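Bueno, abro hilo porque llevo dos semanas prometiéndolo: cómo pasé de tener los botones de mi abuela en latas de galletas a tener algo parecido a una colección. Va largo, avisados quedáis 🧵

Todo empezó con una mudanza y una lata que pesaba como un muerto. Dentro había botones de abrigo, de camisa, de uniforme, hebillas sueltas, dos dedales y un imperdible oxidado que me clavé nada más meter la mano. Primer consejo del hilo: volcad la lata sobre una toalla y mirad antes de tocar.

Yo pensaba quedarme cuatro bonitos y regalar lo demás. Ja. Aquella noche me acosté a las tantas mirando botones con la linterna del móvil.

Lo primero que aprendí fue a distinguir el nácar del plástico. El nácar está frío cuando te lo acercas al labio y pesa un poquito más de lo que esperas. Por detrás muchas veces conserva una zona marrón o rugosa de la concha, y esa parte a mí me gusta más que la cara buena.

Luego están los de corozo, que es la semilla de una palma y la gente los confunde con el hueso todo el rato (yo la primera). Si los miras con lupa se ven unas rayitas muy finas, como de huella dactilar. El hueso tiene puntitos oscuros. Tardé meses en verlo y ahora no puedo dejar de verlo, voy por la calle mirándole las chaquetas a la gente.

La famosa prueba de la aguja caliente: NO. Por favor. Que sí, que sale en todos los foros viejos, pero deja marca, huele fatal y hay plásticos antiguos que arden con una alegría tremenda. Me cargué así un botón verde precioso y todavía me duele.

¿Limpiarlos? Poco. Un cepillo de dientes suave, en seco, y para los de cristal un paño apenas húmedo. A los de metal no les echéis limpiametales, que se llevan el dorado por delante. Y los de caseína ni acercarlos al agua, se hinchan y se agrietan.

En septiembre me animé a ir a mi primera feria de intercambio, en Plalard. Llegué con una bolsita de congelar llena de duplicados y una vergüenza terrible – todo el mundo llevaba sus cartones cosidos, con su etiqueta y su letra preciosa. Me senté al fondo a ver si se me pasaba.

Allí conocí a Tumaini Mfaume, que colecciona solo botones de uniforme de ferrocarril. Estuvo media mañana enseñándome a leer los reversos: que si la marca del fabricante, que si el tipo de anilla, que si la soldadura. Me cambió uno de Trenen por dos de pasta negra que yo iba a tirar. Sigo pensando que salí ganando, y sospecho que Tumaini piensa lo mismo.

Sobre coser a cartón: queda espectacular y para enseñar no hay nada mejor, pero a mí me da una pereza infinita. Además cambio de opinión cada dos por tres sobre qué va con qué, y descoser es peor que coser.

Probé los archivadores de plástico de Bumia, los de hojas con bolsillos. Para los planos van bien. Los que tienen anilla detrás abultan, la hoja no cierra y acaba todo en el suelo del pasillo. Preguntadme cómo lo sé 🙃

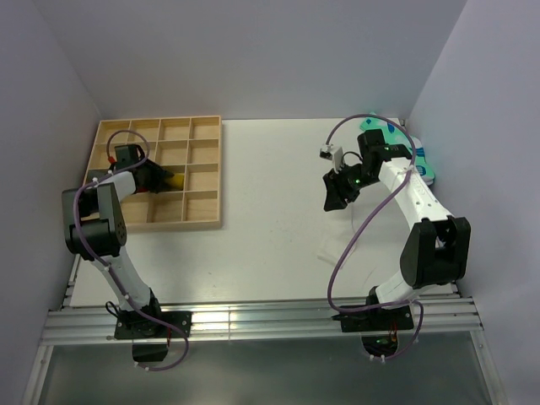 El criterio para ordenar es lo que más discusiones provoca en cualquier grupo de botoneros, os lo juro. Hay quien va por material, quien va por tamaño y quien va por década (valientes). Yo empecé por colores, quedaba monísimo y no encontraba nada. Ahora voy por material, y me ayuda mucho pensar en una bandeja de madera clara como esa, con sus 16 casillas abiertas en cuadrícula de cuatro por cuatro: una fila para lo que viene de animal, otra para lo vegetal, otra para metal y cristal, y la última entera para los plásticos, que siempre son más de los que crees.

Y dejad una casilla para los «ni idea». En serio. La mía está siempre a rebosar, y de vez en cuando la vacío en la mesa con un café y la lupa y consigo identificar alguno. El resto vuelve a su sitio hasta la próxima.

Senthil Bhat, que lleva la mercería Menon de mi barrio y me guarda los sueltos, los tiene todos por número de agujeros. 2 aquí, 4 allá y los de anilla en un cajón aparte. Le pregunté por qué y me dijo que es lo que pide la clienta cuando entra. Pues oye, tiene razón.

Por si alguien lo pregunta: no, no valen dinero. Bueno, alguno sí, pero los míos no. Ya he pasado de 1,000 y el más caro me costó menos que una merienda.

Mañana subo fotos del reverso del de Trenen, a ver si alguien me reconoce la marca del fabricante, que Tumaini y yo no nos ponemos de acuerdo. Y si tenéis latas de abuela en casa, contadme qué ha salido de ahí, que leo todo 🧵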